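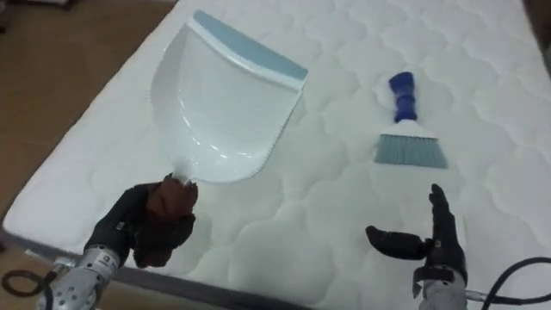
I have read a lot of advice on cleaning a bare mattress, and most of it comes from people who sell mattresses, or powders for mattresses, or covers that make you stop looking at the mattress. Gruliner puts out a care leaflet that runs to 46 steps. I got through 32 of them before I started skipping. What follows is a short gallery on the question I was left with: can you do the dry part of the job with a dustpan and a hand brush, the kind every household already has under the sink?

My guess going in was no. I still think it's mostly no, but I've moved a little.

## Brush and pan against the quilting

The trouble is the surface. A floor is flat and a mattress top like this one is a field of puffy, rounded cells with stitched valleys between them. Crumbs, hair and lint go straight for the valleys. A stiff brush skips over the top of each cell and leaves the seam alone. A soft one gets down in there but tends to move things along the stitching into the next dip.

Cekitz says its quilted tops are "brush friendly." I'd like to know which brush they mean. The leaflet doesn't say, and the drawing next to the claim shows a vacuum.

What I will allow is that a rubber lip on the dustpan helps. On a mattress a hard plastic edge rides up and leaves a gap, and whatever you sweep goes right under it. Rubber gives a bit. You still have to press the pan down into the padding with one hand while you sweep with the other, and that gets old on anything bigger than a twin.

## Clearing the space first

Every guide tells you to strip the bed and clear the room, as if you were expecting painters. I don't buy the second half. What you need is a place to stand along one side, plus somewhere to put the bedding that isn't the floor you're about to drop crumbs on. Furniture against the wall can stay where it is. The white wardrobe with the gold-colored handles isn't in anybody's way back there, and neither is the laundry basket, although I'd slide it down toward the foot of the bed before it catches a shin. Small things on the mattress itself are another matter. Anything you leave there you will end up lifting and sweeping around, and then lifting again.

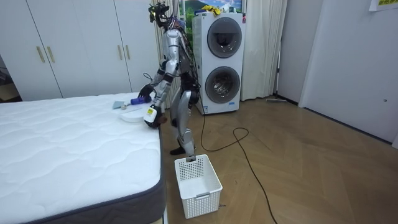 Kassa sells a bedside caddy for this purpose, with 2 compartments. It costs more than the brush and the pan put together. A basket you already own will hold a folded cloth and whatever else was lying around, and it doesn't need compartments.

## Big bits and small bits

I'll give the brush and pan this much: for the big stuff they're fine. Wrappers, foil, a button, the corner of a cracker. You don't want those in a vacuum hose anyway, and picking them up with a brush is quick once the pan is lying close by with its lip facing them. Push in short strokes. Long sweeps send a light object bouncing from cell to cell.

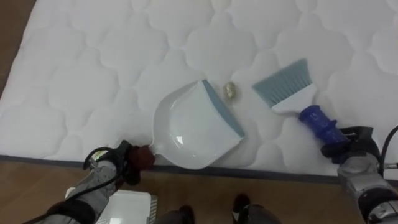

Dust is where I stop believing. The Initen people have a page claiming 206 brush strokes will "refresh" a full-size top, and I can't find any explanation of where that number came from or what refreshed means. Brushing fine dust on a quilted surface puts a good share of it in the air, and then it comes down again on the same mattress.

So I brush for the things I can see and vacuum for the things I can't, with the upholstery head and the suction turned low so it doesn't grab the fabric. I do the border last. The gray band along the side collects lint at the seam, and a dry cloth works better there than either tool.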